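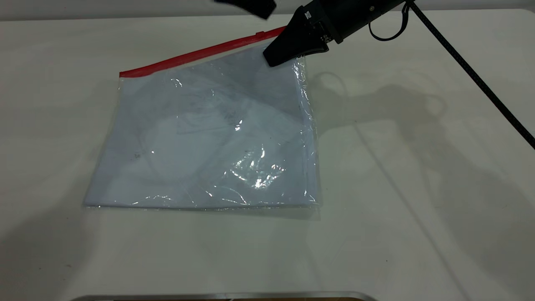
What is in the Lerkstead Bus Timetable Archive?

Every printed timetable, fare notice and apologetic leaflet we could find for the buses that served Lerkstead and Flarwood, typed up into plain files that a spreadsheet will open without complaint.

Contents

The archive covers 133 printed items and 806 separate journeys. A journey is one bus going one way, as promised on paper. Whether it came is outside the scope of the project, though many of the people who lent us leaflets had views on the subject and wrote them in the margins. Margin notes are typed up too, in their own column, with the swearing left in.

timetables.csv has one row per journey
stops.csv has one row per stop, with every name it has ever gone by
fares.csv has fares as printed, old money included
notes.csv has footnotes, margin notes and corrections
leaflets.txt lists the printed items, with condition and source

How it was typed

By hand, mostly in the evenings. We tried text recognition software first. It read the Flarwood column as a list of telephone numbers and took the bus symbol for a capital B, so we went back to typing. Each item was typed by one person and read back aloud by another, which is a fine way to spend February if the heating is on and you have no other invitations.

Times are in 24-hour form. The older leaflets use a bold type for afternoon, except the ones that use bold for school days and the one that uses bold for no reason we could find. Where we had to guess, the "sure" column says "no".

Stop names

Stops are the worst part. The stop outside the old Drosasora carpet showroom is printed as Drosasora, Carpets, Showroom, Opp. Showroom and, for one hopeful summer, Town Centre East. All five share a single stop code in stops.csv. Mathew Lane Top and Mathew Lane Bottom look like a pair but are served by different routes and separated by a hill that the timetable allows two minutes for. Please don't merge them. Someone already has, and it took a weekend to undo.

Route numbers

The 200 and the 523 are the only numbers that appear throughout. Do not assume they mean the same route throughout. The 200 began as a market service, turned into a circular and then lost half the circle. The 523 went to Flarwood via the hospital, then via the hospital only on request, then straight to Flarwood with a note suggesting passengers for the hospital might like to walk.

Use the "pattern" column if you want to compare like with like.

Known problems

Winter leaflets are thin on the ground. People seem to have kept the summer ones.
Four leaflets have tea over the Sunday service. Those rows are blank, and blank does not mean there was no bus.
Footnote "c" is used in the 523 leaflets but never explained. Suggestions welcome, evidence more so.
Fares for dogs are complete. Fares for children are not.
Midnight is written as 0000, 2400 and, once, "late".

Using the files

You may copy, change and reuse everything, including in things you sell, as long as you say where it came from. Name it as the Lerkstead Bus Timetable Archive. Please do not use it to plan a journey. We had a message from somebody who had waited at Mathew Lane Bottom for a bus that was withdrawn before decimal coinage, and they were not pleased with us.

Corrections

Open an issue with the leaflet number, the row and what the paper says. If you have a leaflet we lack, a scan or a flat photo of both sides is enough; keep the original somewhere dry. Fold-out maps count as a third side.

Next release will add the works buses, if we can agree on what to call the gate.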